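Como reservar mesa no Mamik sem perder a paciência

Já fui ao Mamik, em Hurndale, umas quantas vezes e perguntam-me sempre como é que consigo lugar ao sábado. Olhem, é mais fácil do que parece, mas convém saber umas coisinhas antes!

Primeiro: esqueçam o formulário do site. Preenchi-o duas vezes em janeiro e nunca me responderam. Liguem de manhã, entre as dez e as onze, antes de a cozinha entrar em alvoroço, e peçam logo a sala de trás (a da frente apanha a corrente de ar da porta e fica-se ali a jantar de casaco).

Digam quantas pessoas são e se há crianças. Para mais de seis pedem sinal, que depois descontam na conta. Guardem a mensagem de confirmação, a minha última era a reserva 867 e foi a primeira coisa que me pediram à entrada.
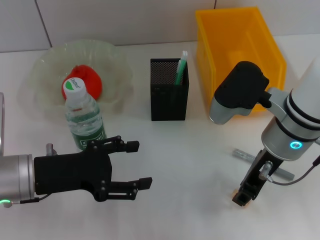
Se não houver mesa, perguntem pela lista de espera e deem o número de telemóvel. Costumam ligar por volta das seis da tarde, e têm de atender, que eles passam logo ao seguinte. Eu já perdi uma mesa assim, no duche!

Para lá chegar, o autocarro 194 para mesmo à esquina. De carro, deixem-no no parque da Rallton e façam o resto a pé, são cinco minutos a descer.

E peçam o borrego quando fizerem a reserva, porque à noite acaba cedo. Se mesmo assim falhar tudo, o Choi fica na mesma rua e não aceita reservas, é chegar e esperar.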